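Textiles 1, week 9 notes: fibres, care and laundering
Typed up fast after class, will fix the spelling later. Reading is still the Shin chapter, second half only.

Where we got to last time: natural vs manufactured. Cotton, linen, hemp = cellulose. Wool, silk = protein. Polyester, nylon, acrylic = synthetic. Viscose sits in between, starts as wood pulp, gets dissolved and spun back out. People keep putting it under synthetic in the quiz. Don't.

Cotton
Stronger wet than dry. Takes heat, takes scrubbing, takes alkaline detergent. Creases badly. Shrinks mostly in the first few washes, that's tension from weaving and finishing letting go (relaxation shrinkage, know the term). Dyes well but dark colours lose some on the first wash, so wash seperately.

Linen
Same family, stiffer, absorbs fast, dries fast. Doesn't like being folded on the same line over and over, fibres crack there. Iron damp.

Wool
Scales on the fibre. Heat + water + rubbing = scales lock = felt. Can't be undone, stretching it back only goes so far. Cool water, neutral soap, no wringing. Dry flat. Bleach (chlorine) will dissolve it, we'll do this in the lab with the fume hood on, bring the old jumper scraps.

Polyester
Hardly absorbs anything. Holds on to oil though, so body smell and cooking grease stay put. Warm wash, go easy on softener, it coats the fibre and makes it worse. High heat in the dryer sets creases in.

Viscose
Weak when wet. This is the exam favourite. Handle it like something that might tear, lift with both hands.

Shape and grain
Warp runs the length of the cloth, weft across, bias at 45 degrees. Cloth stretches least along the warp and most on the bias. Pull a wet piece by one corner and you're pulling close to the bias, so it goes out of square. Same deal on the line. Peg along an edge, straighten the hems, then leave it.

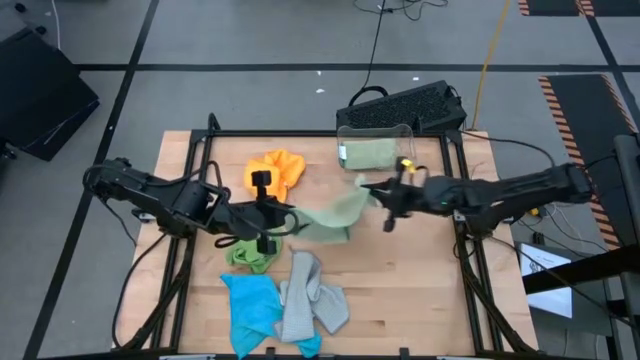 Fig. 1. Green cloth lifted by a corner, hanging on the diagonal.

Drape: how cloth hangs under its own weight. Depends on fibre, yarn twist, weave, weight and finish. A heavy cloth can drape softly and a light one can be stiff (think organza), so weight alone tells you very little. Weight is given in grams per square metre, gsm. Shirting might be under 200, a solid denim can be 345 or more. Look at the label on the swatch cards, they're all marked.

Care symbols
Tub = wash. Triangle = bleach. Square = drying. Iron = iron, obviously. Circle = professional cleaning. Cross through any of them means don't. Bar under the tub means gentler, two bars gentler again. Dots are heat, more dots hotter. Circle inside a square is tumble dry, a lot of you read that as dry clean last time.

Stains, quick version
Protein (blood, egg, milk): cold water first. Hot sets it.
Tannin (tea, wine): rinse, then detergent. Skip bar soap.
Grease: dish liquid on the dry cloth before any water goes near it.
Dye: test a hidden seam first, always.
Blot, don't rub. Work from the outside in.

Lab
Swatch sets are from the Mosville store, nearly 50 left so share if you have to. Cut your squares on grain, mark the warp with thread, measure, wash, dry, measure again. Shrinkage % = (before minus after) divided by before, times 100. Do warp and weft seperate, they won't match. Sheets go to Bit-na Kwon, Susbridge campus, first week of classes in January. Names on them please.

Next: finishes, mercerising, the Plavik handout on water repellents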